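# How the Bunting Sorting Kit Works

The Bunting kit is a pair of robot arms made by Rostovus for classrooms and clubs. It comes with 2 arms, two grippers, three bins and a set of building bricks. It is meant for ages 10 and up, with an adult nearby.

**What is a gripper?** A gripper is the robot's hand. It has two fingers that open and close. It cannot feel a brick the way you can, so it has to be lined up well before the fingers close.

**How does it know the color?** A camera sends a picture to the computer. The computer checks the color of each brick and picks the matching bin. Bright, even light helps. In shadow, blue and green can look alike to a camera.

**What does one move look like?**

1. Open the fingers wide.
2. Move to the brick.
3. Close the fingers.
4. Lift, and carry the brick over its bin.
5. Let go.

Each arm works best on its own side of the table. If both reach for the middle, one must wait — otherwise they could bump.

**How fast is it?** Slow. At our Dondbridge test, one brick took around 27 seconds. You can sort faster by hand.
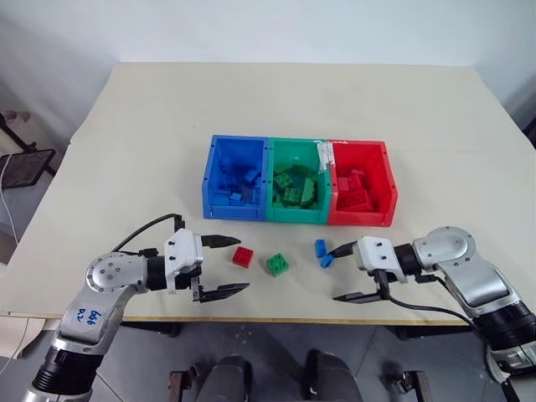
*Red, green and blue bricks still to be sorted, with both grippers open.*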